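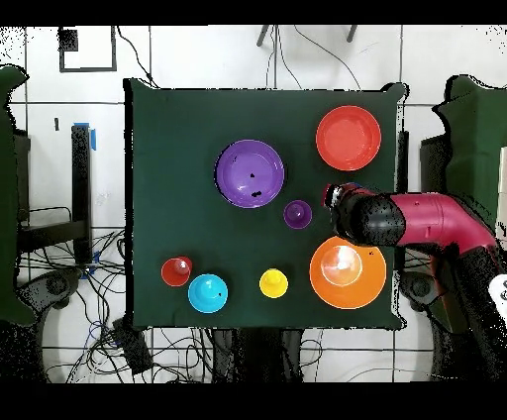

Reren Mixed Tableware, plastic, item 842

Plastic dishes in bright colors get sold on the colors, and every supplier we deal with calls theirs cheerful. We stock the Reren line anyway, with reservations. Buy it by shape and size first. The large purple bowl is shallow with a wide rim, fine for snacks and a poor choice for soup, while the orange one is deeper than the plate and will hold a proper helping. The coral red plate has only a slightly raised lip, so peas will travel. On a dark green cloth the set looks smarter than the price suggests, which is a point for the cloth as much as the dishes.

What the maker says
Reren claims the pieces survive 300 washes. We have no way of confirming that, and the paperwork we were sent doesn't say at what temperature. Treat it as a hope.

What we say
The gloss is nice when new. Tsutomu Koyama in our Dutcombe shop has used the small cups at home since September and reports scratches inside two of them. He still uses them. Zhenhua Su sent hers back because she wanted handles.

Microwave: the maker says yes, we say don't.
Stacking: cups with cups only.
Sold as: single pieces, or cartons of 12 in one color.
Returns: unused, within 5 weeks.

Color names on the carton don't always match what's inside. If the exact shade matters to you, ask for Treasa at the counter before you order and she'll open one.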